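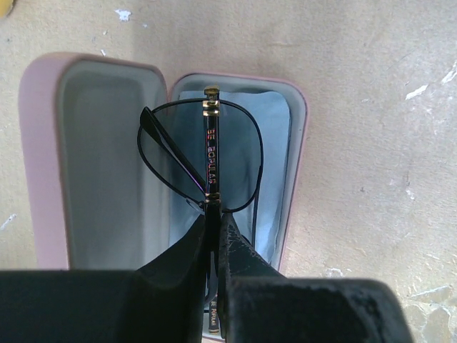 Search this site
Enter keywords

Oyelaran resets its spectacle-packing cell after fingertip wear

2 February brought the Oyelaran handling cell at Mulura back into use with reground fingertips, a re-zeroed wrist camera and a shorter maintenance interval. The cell places folded spectacles into open cases and had been held at reduced speed while the gripper was examined.

The fault was logged as a gradual rise in failed grips. The two fingers close on the folded temple arms, and the grip depends on the tapered sections meeting evenly along their inner edges. When the gripper was taken off, one taper was found to be touching before the other. The difference was small, but a thin round arm will roll when it is pressed on one side first, and a rolled arm lets the lens rim swing out of line with the case.

Yuzhen Ye, who maintains the cell, removed both fingers, cleaned the mounting faces and found grit trapped under one of them. The inner edges were then dressed by hand on a flat stone and the fingers refitted as a pair. The fixing screws were tightened in two passes, with the fingers closed on a setting gauge for the second.

"The fingers mark quickly because they work close to metal hinges and wire rims," Ye said. "A scratch can stay. A raised edge has to come off, or it will catch the coating on the arm."

Closing force was set again from the bottom of the range. Ye raised it one step at a time until a folded pair could be lifted and turned through a quarter circle without slipping, then added a single step as margin. The previous setting had been two steps higher and had been used to hide the uneven contact.

The wrist camera was dealt with next. It had moved slightly in its bracket, enough to shift the measured position of the case hinge. The bracket was cleaned and locked, and the camera zeroed against a printed target fixed to the bench. Black wire rims remain the hardest item for it to locate, particularly over a cleaning cloth with creases in it. The program now looks first for the edge of the case and searches for the rim only inside that outline – a change that also stops it from picking up scrapes on the tabletop.

The approach path was altered as well. The gripper used to come down over the middle of the case. It now enters from the lower end and closes below the upper hinge, which leaves the lens and the nose pads clear of the fingers. Glasses printed along the arm are held beyond the lettering where the length allows.

A test run of 583 placements was made after the work. The cell stopped twice, both times on cases that had not been opened fully, and no grips were lost. Cycle speed was brought back to normal in stages over 27 hours.

Brigitta Haslinger, who is responsible for the Mulura bench, said the inspection interval had been cut from 30 working days to 20. Each inspection will cover finger contact, screw tightness and camera zero, in that order. "Checking the camera first gives a reading that may change once the fingers are touched," she said.

The worn tabletop has been left in place for now. Its surface is flat enough for the work, although peeling patches have to be kept clear of the area where cases are set down. A replacement top is due in April, when the bench will be levelled and the camera target fixed again.

A spare pair of fingers has been ordered from Plukovura in the same dark finish. The Gisura cell, which has the same gripper and bracket, will be checked before its next change of case size.

4 comments
11 shares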